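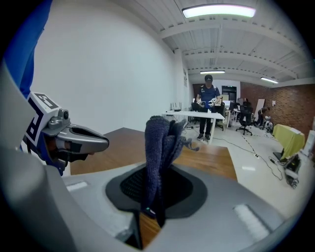

View from the right-hand gripper, tag cube on the back of the jaw. Man by the white desk has two more.

We use cookies to keep you signed in and to count visits. Accept | Settings

Vulley hand-held gripper kit – worth it for a small shop?
Posted June 22, 2026 by Auður Hedegaard

Looking at the Vulley kit for our shop. Two hand-held grippers, tag cubes, mounts, the software license for a year. Sales page says you can start recording demos same day. We fold and bag knit goods, gloves mostly, and want to teach an arm to do the boring part. Never done this before.

Main things I want to know:
– does the tracking hold up when your own hand or sleeve gets near the cube
– how bad is the setup, for real
– do soft things work at all or is it only good for blocks and cups

Budget is tight so I'd get one kit, not two. Enano also quoted us but thier grippers looked heavy. Need to decide before the quote runs out.

nokaton_fan
Had ours since December. It's fine. Buy it.
Ok a bit more. Tracking is good if the cube faces out into the room, bad if you curl your wrist in. Long sleeves – roll them up. Setup took us 40 minutes the first time, 10 now. Bright ceiling lights can wash out the tags, so try a few spots before you tape anything down.

Eskildsen
Disagree on "buy it", depends on the knit stuff. We ran socks and loose-weave gloves. Thick ones ok. Thin ones bunch up in the jaws and you get a lot of junk demos, we threw out 20 in the first afternoon. What helped:
– swap the pads for the softer set (sold seperately, annoying)
– close slow
– lay the item flat with the open end toward you
– keep the table clear

Also the license. After the first year you pay again or you lose the export tool, and the quote doesn't spell that out. Ask them in writing. Your raw recordings stay yours but you'll want export.

Weight is not bad. My wrist was sore by the end of a long session, but I have a bad wrist. Can't speak for Enano, never held one.

If they'll do a loaner, bring your own gloves and record a full batch. The demo items they hand you are way too easy.

Auður Hedegaard
Thanks both. Did not know about the export thing, emailing them now. Will ask about a loaner and the soft pads too.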